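4.3 Recording hand demonstrations with the head camera

Read 4.1 and 4.2 first. The Fana trainer will accept almost any clip you give it, and that is a weakness. It does not tell you when your data is bad.

The method claims that a policy can learn a household or desk task from people doing it with bare hands, with no robot present during recording. The Zuvine report puts success at 90 percent. Our own runs at the Getau bench came out at 31 percent on objects the policy had not seen before. Plan around the lower number until you have your own.

1. Put on the head mount and tighten the rear strap until the camera stays put when you nod.

2. Open Session > New and pick a task name. One task per session.

3. Set the object down within easy reach. Leave the usual clutter where it is. Clean desks gave us nice curves and poor transfer.

4. Look down so that both hands and the whole object stay in view, then start recording.

5. Do the task at normal speed. Slow, careful demonstrations teach slow, careful motion, and the arm is slow enough already.

6. Stop, label the clip, and repeat. The report asks for 1,000 clips per task. We saw little change after the first 125, but we tested only two tasks, so don't lean on that.

CAUTION: Check cords before every take. The hand tracker follows skin and knows nothing about a cable, and the arm will happily copy a motion that drags one off the desk.

NOTE: The tracker's confidence score is not a measure of accuracy. It stays high when fingers go out of sight behind an edge, and the fingertip positions it reports there are guesses. The Van den Broek filter (see 6.2) removes some of these clips. It also removes good ones.

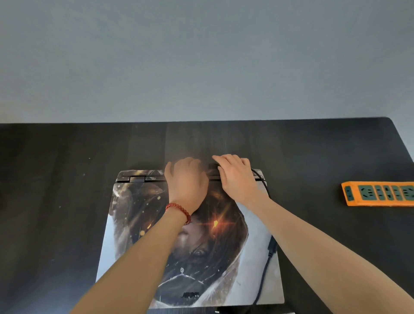 LAPTOPS AND OTHER HINGED OBJECTS

Both hands are on the far edge of a closed laptop, with the fingers curled over it and the power cable plugged in at the right rear corner. Label a grip like this "rear edge, two hands" and mark the fingertips as hidden, whatever the score says.

7. For patterned lids, record a second set with a plain one. We suspect the model keys on artwork. The report doesn't test for it.

8. Hold back one laptop from training entirely. A score on the same machine you trained with means very little.

If export fails with "no contact found", go back to step 4.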